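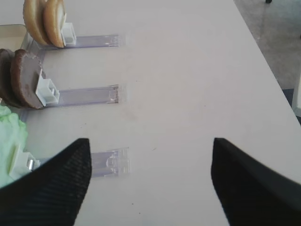

**Figure 3.** Clear plastic shelf pushers laid side by side on a white table, with two round biscuits standing on edge on the farthest track.

### 4.2 Loading upright biscuits

Most of the packets in the Crabtree shop trial have flat bases and stand without help. Round biscuits sold singly do not, and they were the hardest stock to keep in order. We therefore looked at them on the bench before any tracks went back on the shelves.

The pushers are of the usual spring-loaded sort. A plate behind the stock moves it forward as items are taken from the front. The tracks are transparent, so the shelf edge and price strip stay readable through them. Figure 3 shows three of them on the table, parallel to one another. The biscuits stand pressed together, face against face, and this is how staff were asked to load them. Leaning a biscuit against a gap led to tipping in 8 of the 14 loadings we recorded in August.

Two makes of track were compared. The Udent track has a taller lip at the front and held its row better, though it was slower to fill by hand. The Stakeck track was quicker to load – staff could drop stock in from above – but the first biscuit sometimes rode over the tip when the spring was strong. Fitting a weaker spring cured this for rows of up to 10 biscuits. Longer rows then failed to move forward at all.

Crumbs were a further problem. They gathered in the groove under the plate and made it stick, mostly towards the end of the day. The Sorkero cleaning sheet asks for tracks to be wiped weekly. We found that too seldom for unwrapped goods, and tracks in the later part of the trial were wiped each morning before loading. Results for wrapped biscuits are given in Section 4.3.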